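Boards > Desktop Repair > Processors

Do I really need to clean the old paste off?
Drurnesa
The shop wants 117 dollars to reseat my CPU and "renew the thermal interface." Sounds like padding to me. The chip looks clean enough, just a smudge on top.

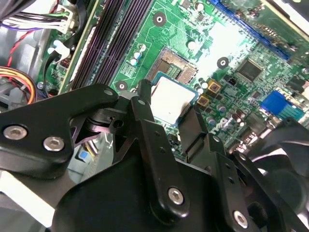
CPU just off its seat, smudge on the metal lid

Doucette
Wipe it – alcohol and a coffee filter. I doubt the smudge alone would hurt much, but new paste over old is asking for trouble. I'd worry more about the pins in the socket. Don't touch them, and don't press the chip down if it isn't sitting flat.

Ritico
117 is a ripoff. Never cleaned mine in 11 years, still runs. Toothpaste works too, supposedly.

Last updated: 11/09/2019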